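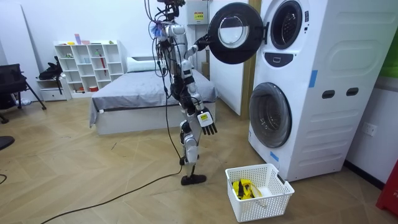
10月 午後 洗濯機のドア、コントローラ比べの続き

昼を食べてからの再開。午前の分は共有ノートの前のページに書いたので省略しますが、ひとことで言うと、Lacroixのままでも上のドアは開くことは開く、ただし見ていてどうにも肩に力が入る、という感じでした。午後はコントローラをStellonに載せ替えて、同じドア、同じハンドで同じことをやらせています。ハンドを替えてしまうと何を比べているのか分からなくなるので、今日はぐっと我慢。新しい指先パッドも試したくてうずうずしているのですが、それはまた別のページに。

おさらいとして、二つの違いを自分の言葉で書いておきます(毎回説明書を開いて毎回忘れるので)。Lacroixは手先の軌道をきっちり守ろうとする、まじめな子です。指の位置もまず指令値どおり。Stellonのほうは押し返されると少し譲ってくれて、譲る量を関節ごとに決められます。譲りすぎると今度は縁から指が抜けてしまうので、どこまで甘やかすかが今日の悩みどころ。

課題は上の丸いドアだけに絞りました。下のドアは閉めたまま触りません。ドアは左側にヒンジがあって、縁に指を掛けて手前に引き、そのあとは円弧に沿って左へ回していきます。人間だと何も考えずにできてしまうのに、こうして書くとけっこう忙しい動作ですね。引き始めは重く、留め具が外れた瞬間に急に軽くなる。Lacroixだとこの軽くなるところで手首がびくっとして、つられて指もずれます。Stellonではそれがだいぶ穏やかで、音まで違って聞こえました。午前は「ガコン」、午後は「コトン」。音の話はログに残らないので、せめてここに。

設定のメモ
・ハンドの指令周期は午前と同じ
・手首の剛性はStellonの初期値から始めて、途中で3段階下げた
・人差し指だけ硬め、ほかの指は柔らかめ
・腰と脚は立位保持だけ。歩かせない
・使うのは片腕のみ。反対の腕は下ろしたまま
・ケーブルは上から吊った状態で、肘に絡まないことを毎回見てから開始
・かごは洗濯機の前。黄色い服を入れたり出したりして使っている

手首の剛性は、初期値だとLacroixとたいして変わらない印象でした。ここで「なんだ、同じじゃないか」と早合点しかけたのですが、一段下げたあたりから指の掛かり方がはっきり変わってきて、もう一段、もう一段と下げて今の値に落ち着きました。さらに下げたらどうなるかも見たかったものの、肩が先に垂れてきそうな気配があったのでやめています。やるなら重力補償を見直してからのほうがよさそうです。Purnetholmの部屋で使っているパラメータ表を借りてきて並べてみましたが、あちらは台座固定の腕が前提なので、肩から上流の値はそのままでは使えませんでした。肘から先は参考になります。

もうひとつ、今日いちばん時間を食ったのがカメラのほうです。固定カメラだけで見ていると、ロボットの姿勢や腕の上がり具合はとてもよく分かるのに、指先と縁の隙間がさっぱり分かりません。頭のカメラに切り替えると手元は近くていいのですが、上のドアの上端が画角から外れます。ドアの円を検出してヒンジ位置を推定する処理が、上が欠けた円だと妙に小さい円を当てはめてしまい、そのせいで引く方向が内側に寄っていました。午前のLacroixの評価にもこれが少し混ざっていた可能性があります。Lacroixには悪いことをしたかもしれないので、後日ちゃんとやり直してあげたい。
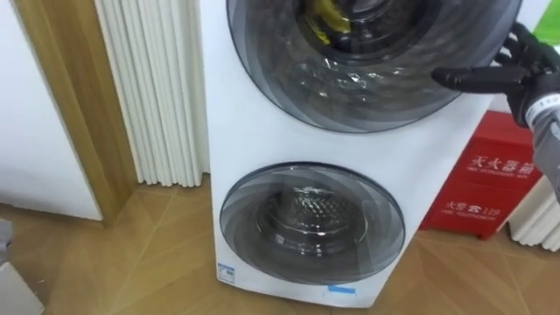 頭部カメラの映像。上のドアの縁に右から指を寄せているところ。

ガラスの中が透けているのも検出にはなかなか厄介です。ドラムの中の黄色いものはくっきり目立つのに、肝心の縁は濃いグレーで、ガラスの帯模様もグレー。輪郭の抽出をかけると、外側の縁を取ってほしいところで内側の輪を拾ってしまうことがありました。下のドアも同じような丸なので、たまにそちらを候補に挙げてきます。縦の位置で候補を絞る条件を足したら下のドアは出てこなくなりました。内側の輪のほうは、半径の下限を上げてひとまずしのいでいます。場当たり的なのは承知のうえで、今日のところはこれで。

白い機体に白い壁、白いラジエータと来て、画面の中で頼りになる色というと右にある赤い消火器箱くらいです。ためしに赤い領域を目印にして頭の向きのずれを見てみたら、これが思ったより素直に使えました。もちろん本番でこんなものに頼るわけにはいかないので、あくまで調整中の目安です。手が前に出てくると箱の一部が隠れますから、計測は腕を伸ばす前に。

ログの話。Stellonのログは番号が3,575まで進みました。446は手首がまだ硬かったころの記録で、引き始めの力の立ち上がりがとてもきれいに見えるので、比較用に残しておきます。消さないでください(自分に言っています)。バッファの上限を3,000行のままにしていたせいで、長めに動かした回は頭のほうが上書きされていました。午前に「接触の瞬間が見当たらない」と首をひねっていたのは、おそらくこれです。いちばん見たいところが真っ先に消えていたわけで、がっくり。上限を広げて、保存も別プロセスに分けました。

手触りの比較(数字はあとで別表に)
Lacroix:接近がまっすぐで気持ちいい。目標位置が合っていれば文句なし。ずれているとずれたまま押し込むので、指の付け根に負担がかかっていそう。留め具が外れたあとの揺れが残る。
Stellon:接近はややふらつく。縁に触れてからが上手で、指が縁に沿って落ち着いてくれる。ドアを持ったまま腕を止めておく姿勢も自然。ただし止めておく時間が長いと、手が少しずつ下がってくる。

こう並べてみると、近づくところまではLacroix、触れてからはStellonという組み合わせが欲しくなります。Storkanceの枠組みなら途中で切り替えられるはずで、切り替えの合図をどこから取るかさえ決まれば試せそうです。指先の力で取るのが素直だと思うのですが、いまのしきい値だと自分の腕を加速しただけで反応することがあるので、手首の電流と両方見ることにしようかと。どなたか似たことをやった覚えがあれば、このページの余白に書き込んでおいてもらえると本当に助かります。

床のケーブルについても少し。足元から出ている黒いケーブルが、後ろを通るときにちょうどつま先に当たる位置にあります。夕方にひとつ引っかけかけて、ひやっとしました。次に部屋を使う人は左手前を大回りしてください。モールを買うかどうかは相談させてもらいたいです。

洗濯機の青いテープは位置合わせに使っているので、はがさずそのままで。一度はがすと同じ場所に貼り直すのがとても面倒です。

次にやること
・円の当てはめを、上が欠けた場合でも崩れないように直す
・直した検出でLacroixをやり直し
・切り替え版の下書き(Storkance側の設定ファイルから)
・手が下がる件、肩と肘のどちらが原因か切り分け
・頭のカメラをもう少し上向きにして、かごも同時に見えるか確認

夜の分は、ロボットの電源を落としてからログの整理だけ。446の波形を印刷して机に置いてあるので、興味のある方はどうぞ持っていってください。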